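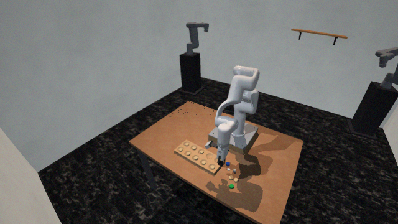

Lusitov cell, setup and upkeep meeting
Held 26 May 2019, Visine office, small meeting room (the large one was booked for a leaving cake)

Present: Kevent cell team; Begović integration, two attending; Visine rendering desk, one attending by phone and audible for most of item 3
Apologies: Visine facilities, who were not invited but sent apologies anyway

1. Minutes of the last meeting

Agreed as a fair record, with one correction. Under "gripper offset" the word "fixed" should read "looked at". The note-taker has been asked to keep the two apart in future.

2. Matters arising

2.1 Ticket 1763 (base plate position drifts when the cell file is saved from the older editor). Still open. Begović had understood that Kevent was dealing with it, and Kevent had understood the same of Begović. Both understandings had been written down. It now belongs to Begović, and this sentence may be quoted.

2.2 The spare copy of the cell file called "final_really" has been removed from the shared folder. The one called "final_really_2" is in use and stays.

2.3 The request for a whiteboard pen that works was carried over.

3. State of the simulated cell

3.1 Kevent gave a summary. The main arm loads, homes and reaches the board. The two background arms load as well and are not driven by anything in the present task. A question was asked about whether they could be taken out to speed up loading. Begović said they come in with the room file, and taking them out means splitting the room file, which was last tried by someone who has left. Left in.

3.2 The board. Two rows of five pits, placed to the side of the base plate where the arm can get at both ends without folding itself into the elbow limit. The position was settled in the last round of changes and the meeting was asked, with some feeling, to leave it alone. Anyone who wants to move the board is to move a copy of it first, run the reach check, and then probably decide against it.

3.3 Loose pieces. These start off the right-hand end of the board. The layout comes from the seed, so two people comparing runs need to compare seeds before they compare opinions. An afternoon went on this earlier in the month. The seed is now printed on the first line of the log, in capitals.
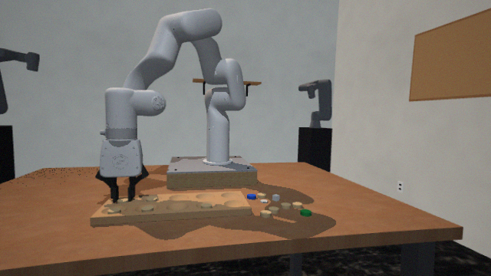 Gripper above the rear left of the board, with the blue disc nearest the right-hand end.

3.4 Discussion of the back row, left end. This is the longest reach across the board and the one that shows up any error in the wrist. Begović asked that it be the first pit tried after any change to the arm description, since an arm that behaves there tends to behave elsewhere. Kevent agreed and said it had been doing this for a while. Begović said it would have been good to know.

3.5 Naming of pits. Three schemes are in circulation: numbers from the left, numbers from the base, and "the one at the end". The meeting adopted rows F (front, the side away from the base plate) and B (back), numbered from the end furthest from the loose pieces. B1 is therefore the long reach. The third scheme has been retired, although it will no doubt be heard in the corridor.

3.6 Rendering desk asked whether anyone needs soft shadows. Nobody could think of a use for them in the cell checks. The wrist camera people may feel differently and should be asked. The hard-edged setting remains the default until they answer. The phone line went at this point and came back during item 4.

4. Gripper alignment

4.1 The main business of the day. After the last update to the hand description, the closing point sat to one side of the wrist axis. The fingers closed evenly on each other and on the wrong bit of air. Small discs were nudged and the cube was merely disappointed.

4.2 Procedure, as worked through at the meeting on the big screen. To be typed up by Kevent and put with the cell file, where people will find it, instead of on the wiki, where they will not.

Step 1. Load the cell with physics paused. If you forget, the pieces settle while you are still reading the instructions, and you start again.

Step 2. Send the arm to the check pose: wrist vertical, fingers pointing straight down at the loose-piece end of the board. Do this from the pose list. Dragging the arm there by hand gives a pose that looks identical and differs in the third joint.

Step 3. Open the fingers fully and read both finger positions from the panel. They should match in size. If they do not, the fault is in the finger limits and the rest of this procedure will waste your morning.

Step 4. Lower in small moves until the tips are just clear of the board. Stop there. The board has a collision shape slightly larger than the board you can see, a fact that has been rediscovered by every member of this meeting in turn.

Step 5. Look from the room camera, and check that the hand hangs upright over the end of the board and that the forearm has kept to the expected side. Then change to the wrist camera before touching any numbers.

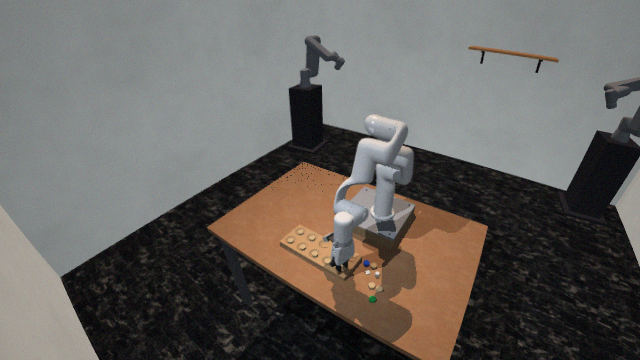 It was pointed out that the room camera is no use for judging finger offset, whatever people may feel after staring at it for long enough. It is there for catching gross mistakes, such as the elbow having gone round the other way, and it does catch those. All offset decisions are to be made from the wrist view and the panel.

Step 6. In the wrist view, close the fingers to half and compare the gap on each side of the centre mark. Change the hand offset in the arm description, save, reload. Do not change it live. Live changes look lovely and vanish on reload, and the log has no idea they ever happened.

Step 7. Repeat until the two gaps agree, then run the pick check on the blue disc, then on the cube. Blue disc first, please. The cube will forgive a bad offset and the disc will not, so starting with the cube produces a short period of false happiness.

4.3 Time needed. Kevent says 20 minutes. Begović's people took most of a morning, and attribute the difference to Step 1. The meeting noted both figures without comment, apart from the comments.

4.4 Episode length. The pick check gives up at 300 steps. It was proposed to raise this so that slow approaches can finish. Objection from Kevent that a slow approach is what the limit is there to find. Limit unchanged. Begović wishes its disagreement recorded, and it is.

4.5 Friction. The finger pads were raised to a very grippy value during the winter to get a demonstration through, and never put back. With pads like that a disc can be picked up by one edge. To be returned to the previous value before any more results are believed, including the good ones. There was a pause after this was agreed.

4.6 Wrist camera. Mounting position confirmed: both fingertips should be in view with the near end of the board between or beyond them. If only one finger can be seen then the camera has been attached to the wrong link, most likely by the old editor (see 2.1, again).
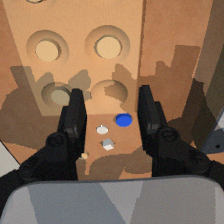 5. Regular checks

5.1 Up to now the cell has been looked after by whoever was most recently annoyed by it. Agreed to try a routine.

After any change to the arm or hand description: Steps 1 to 7, then B1.

Weekly: clean load from the repository on a machine that has no local copy, home the arm, visit every pit in both rows with the fingers open and no piece held. Read the warnings. The joint limit warning on start-up has been there since the beginning and does no harm, but people have stopped reading the ones underneath it. Kevent to silence that one warning and no others.

Before results go outside Visine: 500 runs with fresh seeds, same build, same settings, log kept. If any setting is altered part way through, the count goes back to the start. A suggestion that "small" settings might be exempt was not taken up.

5.2 Tabletop texture. Dark specks at the far left corner of the table were raised by one of the Begović attendees. Rendering desk will look at the texture file. Low priority, being off to one side of the board, and it was felt that anybody with time to clean a table that does not exist could be found something else to do.

5.3 Shelf on the back wall. Asked whether it is used for anything. Not in this task. Asked whether it has a collision shape. Begović to find out, now that somebody has said it aloud.

6. Any other business

6.1 The old editor. Proposed that it be uninstalled from all machines. Two people present still use it and described it as quicker. It will be uninstalled in June.

6.2 The cell file header still gives a contact address for the firm that used to run the Visine office. Mail sent there gets a polite reply about parking. Kevent to change it.

6.3 Cake was reported to be available in the large room.

Actions

Begović: ticket 1763; shelf collision shape; report back on whether the friction change breaks their own pick script (it is expected to)
Kevent: type up procedure 4.2; silence the start-up warning; header address; restore pad friction
Rendering desk: tabletop texture; ask wrist camera people about shadows
Everyone: seeds

Next meeting in June, date to follow once the large room's bookings are known.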